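Sleep Temperature and Bedding Weight in Shared Student Housing
Project report, spring term
Justinas Vītola and Yi-chun Pan

1. Why we picked this

Everybody in Masance Hall complains about sleep. Too hot, too cold, radiator bangs, roommate types. We wanted something we could measure without a lab and without bothering people at 3 am, so we went with bedding. Question was: does the weight of the cover change how people rate their night, and does it matter more than the room temperature?

Our guess going in was that room temp would win easily. We were partly wrong, see section 4.

2. Background

Short version, the long version is in the reading list we handed in separately. People fall asleep more easily when the body can drop its core temperature a little. The skin warms up, heat goes out through hands and feet, core cools. A cover that traps too much heat gets in the way of that, and one that traps too little makes you curl up and wake up stiff. So there should be a middle zone and it should move with the room.

Covers are sold by fill and by warmth rating, and the ratings are hard to compare between shops. Two covers with the same number on the label felt totally different to us. We ended up ignoring labels and weighing everything on the kitchen scale in a laundry bag (minus the bag).

There is also the question of size. A wide cover on a narrow bed hangs over the sides and holds warm air in, a narrow one leaks every time you turn over. We did not plan for this and should have.

3. Method

Seven nights per person, starting on a Monday. 39 people signed up, all from Masance Hall or the Hekus building across the street. Everyone got a paper sheet with four things to fill in each morning:

time to bed and time up
room temperature from the stick-on strip, read before opening the window
what was on the bed
a score from 1 to 10 for the night

Covers were sorted into light, medium and heavy by weight. The cutoffs were ours. Participants kept their own cover the whole week, we did not swap anything around, so this is not a real experiment, more of a survey with a thermometer. We know. Swapping would have meant washing covers between people and the Hekus laundry room has two working dryers.

We asked everybody to put the cover on the same way each night, flat, right up to the pillow, not doubled over. About the foot end we said nothing, and then half the comments on the sheets turned out to be about the foot end. Feet out, feet in, tucked, not tucked. One person wrote "tucked = prison" on every single sheet. 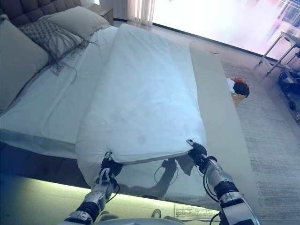 After the first night we added a line for it: tucked, loose, or feet out. That means the first night has no foot data and is left out of that part of the results. It is still in the rest.

The temperature strips came from Prolterura, the cheap kind for fish tanks and nurseries. We put all of them on the same wall for an hour before handing them out and threw away the ones that disagreed with the rest. They only read in whole degrees so don't expect decimals from us.

4. Results

We did not get every sheet back. Of the forms we expected, 91 percent came in with all four items filled. The gaps were mostly weekend nights, which figures.

Room temperature and score went the way we expected, warmer rooms got lower scores. The drop was biggest for people with heavy covers. Light cover people hardly seemed to notice until the room got really warm.

What surprised us was the cool rooms. There the heavy covers did not do better than medium. We thought they would. Several heavy cover people in cool rooms wrote that they woke up hot anyway, then kicked it off, then woke up cold. Medium was the flattest group all round, fewest bad nights, not many great ones either.

Feet out scored a bit higher than tucked in warm rooms and made no diffrence in cool ones. The groups are small so take this as a hint and not more.

5. Problems

Scores are personal. Someone who gives a 5 for a fine night and someone who gives an 8 for the same night are not comparable, we should of centered each person on their own average. Yi-chun did this afterwards for the Hekus group only and the pattern held, but there was no time to redo Masance.

Noise was not recorded. Alcohol was not recorded either. Also nobody in the sample had a bed wider than a single, so the overhang thing from section 2 could not be tested.

6. If somebody takes this on

Do the swap – even with only a few people. Use loggers instead of strips, the Haque ones can be borrowed from the equipment desk if you ask before May. Put the foot question on the form from night one. Weigh the covers dry.

Raw sheets are in the blue binder, the typed up table is on the course drive under our names.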